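Visit report: Plustel open afternoon on handling standards

I went to Plustel on Fri 10 April because the invitation promised "good practice in small-object handling", and I have read enough good practice documents this year to want to see one being used. Tomás Carrilho met us at the door with a printed copy of the Conar guide. It has 15 sections. I was told the first four matter and the others are "supporting", which made me wonder who they support.

The guide is sensible in places. Clear the surface before a run. Say what the task is before the arm moves, and write down any stop, with the cause. My quarrel is with section 3, which says the work area must be "adequately visible to the wrist camera at all times". Adequately for what? Gilmar Miranda said a tester knows it when they see it. I have heard the same said about machine guards.

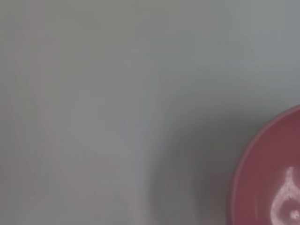
Visibility was what I had come to argue over, so I asked for the wrist views and not the tidy wall display in reception. Krešimir Kovačević brought them up without fuss, to his credit. On one of them the red bowl has only a corner of the view and the rest is soft grey surface. By the guide's wording that may pass or fail. I asked three people and got a yes, a no and a "depends on the next move". A rule that gives three answers needs rewriting.

We then had the talk on record keeping. Plustel holds 436 signed run sheets under the Conar scheme, and Niloufar Naseri let me leaf through a folder. The signatures are all there. The box for "view obstructed or blurred" was blank on every sheet I turned over.
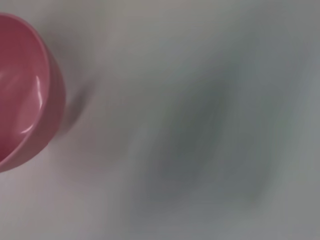

Wrist view with the pink bowl at the left and a blurred dark shape beside it.

Niloufar agreed the box was badly worded. People read "obstructed" as a hand or a cable in the way, and leave it blank for shadow or blur. She has asked Conar to split it in two and is waiting for a reply.

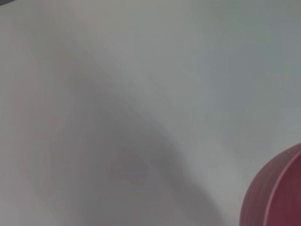
Page last changed: June, spelling of names corrected

Lighting gets a single line in the guide: "even and sufficient". I asked for a figure and there isn't one. Arlindo Caldeira, over from Bezerra, said his site wrote its own limit and had it turned down at audit for not being in the guide. He seemed less cross about it than I would have been.

Lunch was good. The parking was not. 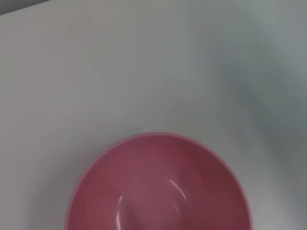

What I would ask before signing up

Who decides that a view is adequate, and is that person allowed to stop the run? Are blank boxes sent back? Can a site set a stricter limit than the guide without being marked down? I put all of these to Tomás and got a proper answer to the first only (the operator, and yes).

I'm told Grirkon is considering the same scheme. They should ask to see the sheets before the slides.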